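Student Projects > Robotics > Reports > Grakside

Search reports Go

Room clutter and visual policies in simulation: project report

Sigrún Holst and Leonardo Tedesco
Supervised in the Mellor group
Oct 16, 2019

3 comments 9 shares

1. Aim

We wanted to know whether a policy trained in plain simulated rooms still works when the walls, floor and furniture change. Our test task was a simple reach with a two-armed mobile robot. Nothing has to be grasped, so we could leave contact errors out of the scoring.

2. Method

All rooms were built in Skivik, our scene generator, which picks textures and wall objects and places them without checking that they look sensible. The policy gets a view from above the body and a view from a gripper. It was trained on 700 episodes in plain rooms and then tested on 500 in random ones. A trial counted as a success if the gripper stopped within 2 cm of the target point.

The two views below come from one of the random rooms, first from over the body and then from behind a gripper.
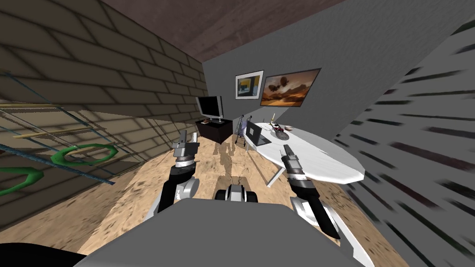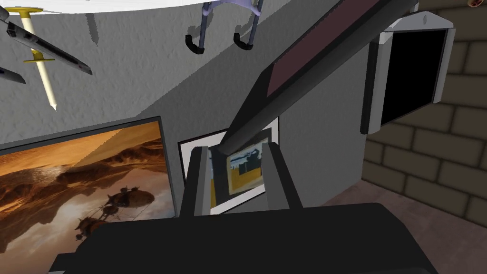
3. Results

The policy did worse in the random rooms, and most of the loss came from the gripper view. When we replaced that view with a blank one, the success rate fell less than we had expected. Framed pictures were the worst single kind of wall object. Brick textures made little difference. Changing the floor slowed the reach but seldom made it fail.

We repeated the test after adding random rooms to the training set in August. This closed most of the gap. Training took 9 hours longer.

4. Problems

Shadows were left on in the test rooms and off in the first training set. We found this late, so part of the drop may be due to lighting. The Nornow baseline was run with shadows on throughout and should not be compared directly with our first set.

5. Further work

Repeat the first training run with shadows on. Test each wall object separately with the lighting fixed.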